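Sorting Your Sources: Notes for Week 6
Thoa Tô
7 April 2022
Print | E-mail | 2 comments
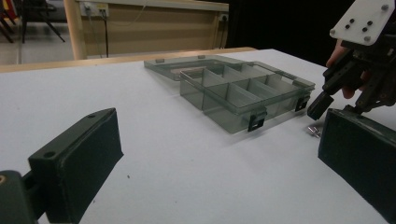 Okay, so last time we got as far as primary and secondary sources, and a few of you looked worried when I said a newspaper can be either one. It can! It depends on what you're asking. If your question is how people in Lirnbridge talked about the flood, the paper is primary. If you just want to know how high the water got, you're leaning on a reporter who may have heard it from someone else.

I got this wrong in my own first big paper (a whole page on one letter, and the letter was a later copy, ouch).

For your drafts, please do this with each source: write down who made it, when, and who they expected to read it. Put a question mark if you don't know. I like question marks.

The draft is 2,000 words, notes not included. Read the Ondar diary before we meet, at least the June entries, and bring a printed copy.

Share (40)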